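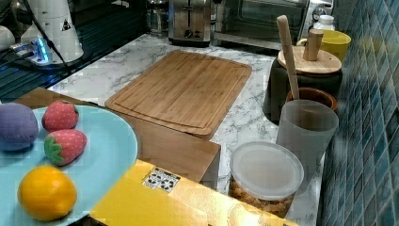 Plush strawberries, one lemon, one plum or possibly grape: the produce aisle at the Cedton test kitchen.

WHAT THE ARM CHANGED UPSTAIRS

When the arm was bolted in at the kitchen bench last spring, most of us on the second floor assumed our jobs would go one of two ways. Either we'd be let go by Labor Day, or nothing would happen at all and it would end up holding coats, like the exercise bike. The truth has been duller than the first and more work than the second.

For those in accounts who have only seen the invoice: the kitchen team used to spend its days trying out kitchen tools on behalf of the people who make them. You picked up a thing, put it down, wrote a number on a sheet, and went home with a sore wrist. Now the arm does a good share of the picking up. We do the setting out, the watching, the putting back and the writing of numbers, plus a new category of work known on the timesheet as "recovery," meaning crawling under the bench after a lemon.

In April the team logged 1,903 pickups. Of those, 117 ended in recovery. Neusa Coutinho, who ran the old hand-testing shift for 11 years and now runs the new one, would like it known that her own drop rate was never written down and therefore cannot be compared.

Her day has changed more than anyone's. She used to start at eight with a cup of coffee and a tray of whatever had come in. She still starts at eight with the coffee. Then she resets the counter, checks the plate, starts a run, and stands with her arms folded in the manner of a driving examiner. She says her wrist is better and her neck is worse. She has also picked up a fair amount of Python from the night notes, mostly the parts that are complaints.

There is a new pay line for operators, which took longer to agree than the arm took to install. Anyone who passes the in-house course gets it, and nearly 20 of us have put our names down, including two from the mailroom who have never set foot in the kitchen but are said to be very good at video games. The course is three afternoons. The last one is all about where the stop button is, and yes, they do make you find it with your eyes shut.

Some things have gone missing along the way, and it seems fair to say so. The hand-testing shift was four people around one counter, and they talked. They knew whose kid had failed algebra and which of the managers could not be trusted with a cake. The new shift is one person and a machine with no opinions about cake. Neusa asked for a second chair and got it. The second chair is usually taken by whoever is avoiding a meeting, so the talk has come back a little, though the quality of the gossip is down.

The other complaint is about pace. The arm doesn't get tired at three in the afternoon, and for the first month the schedule was drawn up as if we didn't either. Delorme, the scheduling software, has since been taught about lunch. It took two tries. On the first, it gave lunch to the arm.

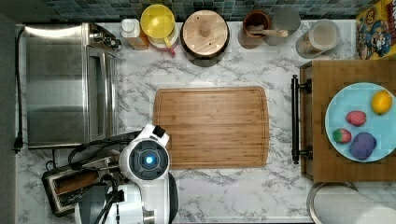 QUESTIONS FROM THE SUGGESTION BOX

Will there be a second arm? It's in the budget request, with a question mark in pencil.

Can we bring real fruit? Please don't. There was a peach.

When is the next operator course? Sign up on the sheet outside the Asten room. Wear shoes you can crouch in.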